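4.2 The hall table and what it ends up holding

I'll admit that when I started going round people's homes with a notebook, I thought hall tables would be the dull bit. I'd come for the wardrobes and the lofts! But of the 63 households I visited for the Sergate study, the ones that stayed with me were nearly all about that one surface near the front door (or as near as the flat allows), where things wait to go out and then somehow move in.

My rough rule, borrowed from Casado and bent a bit, is to split what's on a table into "leavers" and "stayers". Leavers are on their way somewhere: bags, parcels, post. Stayers live there, like vases and lamps. Figure 2 is a lovely case, as the two kinds are mixed up together – a pink suitcase and an open cardboard box with a roll of packing tape in it, sharing the wood with a thermos jug and a vase of dried roses.

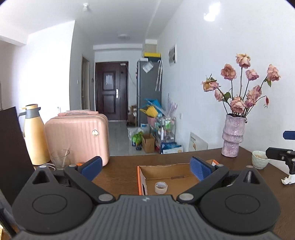 Figure 2. Leavers and stayers on one table, with the entry door at the end of the hallway behind.

I went back and forth over the jug, I must say. A jug can be a leaver if someone's off on a long drive, and a stayer if it's the one everybody pours their tea from. I coded it as a stayer in the end, and the glass with it, but I've marked both as doubtful in the full list of 656 objects. The tape was trickier still: it's a tool for leaving, so does it leave too? I put it with the box it was in and moved on.

Dried flowers gave me no trouble at all. They're the most settled things in the whole list, and I come back to them in 4.3 along with the lamps.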